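The Glass Table Gallery: a winter clean at Ploltton

Welcome to the cleaning gallery! If you came over from the Plorker pages looking for the shelving, that has its own gallery now, and there are plenty of new pictures in it. This one is all about glass tabletops, cloths and the white bins we keep them in, which I realise is a narrow subject, but I have had such a good time with it this December that I wanted it to have a page to itself.

A little background for new readers. Ploltton is where Cerkard keeps its lounge furniture, and I look after the tables. Margit Szalai (yes, of the Szalai upholstery family) looks after everything with a cushion on it. We have 205 pieces on the books between us, and every one of them gets a proper going-over before the new year. The sofas take the longest. The glass is my favourite, because you can see what you've done the moment you stand back, and there is nothing like a clean glass top with the light coming down on it!

Round tops are lovelier than square ones, I think, but they do ask more of you. With a square top you can work in rows, up and down, and you know where you've been. On a round one I start at the rim and go all the way along the curve, then come inwards in smaller and smaller loops until I meet myself in the middle. Margit goes straight across and does the rim last. We have argued over this for 6 winters and neither of us has budged.

Then there is the underside. Clear glass shows you everything beneath it, so a dusty support bar spoils a table just as surely as a thumbprint on top. I get down on the floor with a dry cloth and do the bars and the legs first, including the awkward bit where they meet, and leave the top until I'm back on my feet. It's hard on the knees but so worth it.

Cloths next, as I get more letters on cloths than on anything else. I like a soft brown one with a bit of texture to it, something that bunches up nicely in the hand and doesn't slide about. We keep 32 in the cupboard and they go through the wash on their own, no softener, and dry on the rack by the back door. Viktória Orbán put me on to leaving out the softener. She had noticed that her glass was coming up cloudy, tried a batch without, and rang me up that same evening to tell me. I switched the next day and haven't looked back.

And the bin! A plain white plastic one with rounded corners, shallow enough that you can reach in without looking. Keep it at the table, within arm's reach, and your cloth always has somewhere to be. I used to drape mine over my shoulder and lose it twice a morning.

On to the pictures, which have both the things I've been going on about.

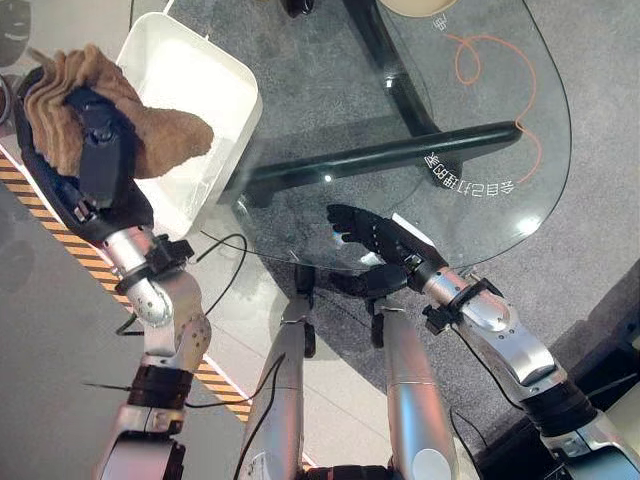 Brown cloth and white bin, side by side, with the clear glass beside them and the black support bar showing through it. Look at the folds in that cloth! 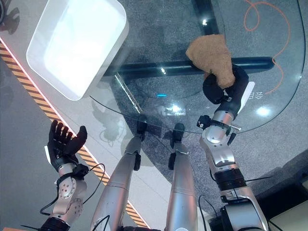 The round top from straight above, speckled carpet showing through and the dark base making its cross underneath. I do love that curve.

I should say a word on light, which several of you asked me about after the last gallery. Overhead lamps are a help when you're cleaning. Crouch until your eye is nearly level with the top and move your head slowly from side to side, and any streak will jump out at you. I go over each table from 2 sides, as a smear that hides completely from the window end can look dreadful from the door. Daylight is kinder, so I save it for the very last check, with a cup of tea in my hand.

For marks that won't shift, warm water and a drop of washing-up liquid will do nearly everything. Put it on the cloth and never on the glass, or it runs over the rim and you'll be back on the floor wiping the legs again. Follow it with a dry cloth straight away. Sticky rings from mugs may want a second go, and old tape marks can take up to 6, so put the radio on.

Margit is promising me pictures of the footstools for the next page, and Viktória has a tiled table at home that she wants to tackle, grout and all. I can't wait to see it. If you have a glass top of your own and a favourite way round it, do write in and tell me, especially if you start at the rim!

Page last updated 26/12/2024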